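Caixas translúcidas e a bisnaga que ninguém encontra
O que muda na mesa de trabalho quando as paredes do organizador deixam passar a luz

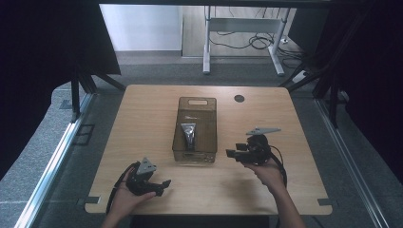
Edição 111 | página 15

Texto: Njoroge Mugo

A escolha de um organizador de mesa costuma ser decidida por dois números, comprimento e preço. A transparência da parede entra tarde na conta, quando entra. Para os objetos pequenos e irregulares, porém, é a parede que determina o tempo de procura, e uma bisnaga metálica dentro de uma caixa castanha translúcida serve bem para discutir o problema.

A bisnaga é um volume difícil de arrumar. Uma das extremidades termina numa dobra larga e achatada, a outra numa tampa estreita, e o corpo perde a forma à medida que o conteúdo sai. Deitada no fundo de uma gaveta, ocupa pouca altura e muita área. Na vertical ocupa menos área, mas precisa de apoio, e esse apoio só existe se houver uma parede, uma divisória ou outro objeto por perto. Numa caixa larga e quase vazia acaba por se inclinar, e a dobra passa a ser a parte mais alta.

Convém distinguir três graus de parede. A opaca esconde o conteúdo e obriga à etiqueta. A transparente mostra tudo, incluindo a desordem e os riscos da própria superfície. A translúcida com cor fica entre as duas: apaga o texto das embalagens, mas conserva a silhueta e o brilho. Um tubo prateado continua legível através de um plástico castanho, por contraste. Um objeto claro e pequeno, encostado à parede mais distante, perde definição e pode ser tomado por um reflexo. Quem guarda peças pálidas em caixas fumadas deve colocá-las do lado de onde costuma olhar.

O catálogo da Jenov lista caixas retangulares em quatro tons e recomenda o castanho para secretárias de madeira clara. A recomendação é sobretudo estética, mas tem uma consequência prática. Sobre um tampo cor de mel, uma caixa incolor quase desaparece e as arestas são percebidas tarde, com o risco habitual de toque ao pousar outra coisa ao lado. O castanho delimita o volume sem o fechar.

A pega

O recorte de pega, retangular e de cantos arredondados, é a solução corrente nas caixas desta família. Dispensa peças móveis e não acrescenta largura exterior. Tem duas limitações. A primeira é a altura útil: qualquer objeto que ultrapasse o bordo inferior do recorte pode espreitar por ele ou prender-se ao puxar. A segunda é a orientação. Com a pega voltada para o fundo da mesa, a caixa fica pronta para ser empurrada ou levantada a duas mãos, e pouco prática para ser puxada com os dedos. Em prateleira, a pega deve ficar virada para fora. Em mesa aberta a regra é menos rígida e depende do lado por onde a caixa sai.

O raio dos cantos do recorte merece atenção na compra. Um canto vivo concentra esforço e é ali que a fissura começa em plásticos rígidos. A Trernard passou a publicar esse raio nas fichas técnicas em maio, prática que os restantes fabricantes ainda não seguem.

O tampo

Um tampo de madeira clara com cantos arredondados e um passa-cabos redondo impõe as suas próprias regras de ocupação. O furo, mesmo pequeno, define uma zona que deve ficar livre. Uma caixa pousada em cima dele bloqueia a passagem e, se houver cabo, assenta em falso. Quando o passa-cabos está deslocado para um canto do lado mais distante, o centro fica disponível e é aí que a caixa única funciona melhor, com o lado maior perpendicular ao bordo da frente. Nessa posição reserva-se uma faixa livre para cada mão e o conteúdo fica acessível de ambos os lados.

A disposição transversal é mais comum nas fotografias de catálogo, por preencher melhor a página. Na mesa tem o defeito de criar uma barreira entre quem trabalha e a metade posterior do tampo.

Quanto guardar

O sistema de arrumação Bárány, distribuído pela Jillport, propõe uma ocupação baixa: poucos objetos por caixa, todos visíveis de cima sem mexer em nenhum. O manual soma 377 referências de uso doméstico e de escritório, e as bisnagas aparecem agrupadas com colas, pomadas e tintas, independentemente do conteúdo. O critério é a forma. Faz sentido do ponto de vista geométrico e menos do ponto de vista da segurança, já que uma cola e uma pomada em tubos semelhantes não devem partilhar a mesma caixa, sobretudo se a parede apaga o rótulo.

Para uma caixa sem divisórias, os procedimentos são simples. As bisnagas abertas guardam-se com a tampa para baixo e a dobra para cima, bem fechadas. As novas podem ficar deitadas. Os objetos de altura inferior à da tampa vão para um recipiente próprio, mesmo que seja uma tampa reaproveitada, ou deslizam para os cantos a cada deslocação. Um retângulo de feltro no fundo reduz o escorregamento e o ruído.

A limpeza faz-se com água morna e detergente neutro. Panos secos arrastam o pó e deixam no plástico tingido riscos finos, mais visíveis contra a luz. O álcool deve ser testado primeiro na base.

As caixas Jenov de tom castanho têm a referência 1,861 no catálogo internacional, com a vírgula incluída, e devem ser encomendadas com essa grafia.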